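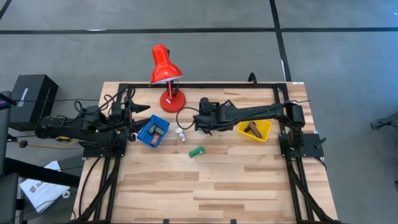
Two arms at work height in Prustthorpe. The cord of the red lamp lies in a loop on the wood.

In our laboratory in Prustthorpe we have a document of 36 pages with the rules for the robot tables. I have read all of it, and I think I belong to a small group. It was prepared when we started the Perkus project, and large parts were copied from the rules of a factory hall. It says much about fences, lamps on poles and the colour of floor tape. About the objects that lie on the table it says one sentence: "The work area shall be kept tidy."

I want to argue that this sentence is the weakest in the document, and that it should be replaced with a proper chapter.

Our arms are light and slow if we compare them with industrial ones. Of course they can still pinch a finger, and I don't want to make the safety part thinner. But most of the trouble we had since spring did not come from the arms. It came from cords. A power cord is soft, it has no fixed shape, and it is connected to something which can fall. If a gripper closes on a cord together with a small object, the operator often sees only the object. The rule for this can be very short: a cord inside the reach of an arm is either taped down or it is part of the task, and the task sheet says which.

My colleagues at Dredard, who use a similar table, answer me that such rules make the work artificial. A real home has cords everywhere, they say, and a robot which learned only on a clean table will be useless in a kitchen. I agree with the second half. Disorder is good material. I only ask that we choose the disorder and write it down before the first run of the morning.

The second rule I would like to have is about small and breakable things. 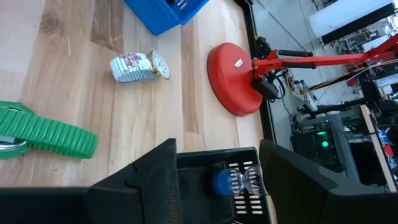 A wristwatch or an hourglass is a very different object from a block of wood, and a sheet which says "various items, 12" treats them as equal. Glass should have its own line on the sheet. It should be checked before the session and again after it, with the fingers and not only with the eyes, because a fine crack is easy to miss under our lamps. We had 14 sessions in July where the sheet did not mention glass at all, and for most of them I can't say today if there was any.

Then there is the question of who may stop a run. The present text gives this right to "the responsible person", and on a Tuesday afternoon it is not always clear who this is. I would give it to everybody in the room, visitors also, without any duty to explain. At Cordeiro they have done it in this way for a long time. They were afraid of many false stops, but the number stayed low and the operators became more relaxed – they did not have to watch everything alone.

I know the usual objection: more rules, more paper. Our archive has 1839 recorded runs, and for a good part of them the field "table state" is empty. An empty field costs nothing on the day, but somebody pays for it later, when two runs give different results and no one remembers what was lying beside the basket.

So I propose to remove the pages on floor tape and fences which don't apply to us, and to put in two new ones about cords, glass and the right to stop. The draft is on the shared drive. Please write your comments directly in it, also if you disagree with the whole idea.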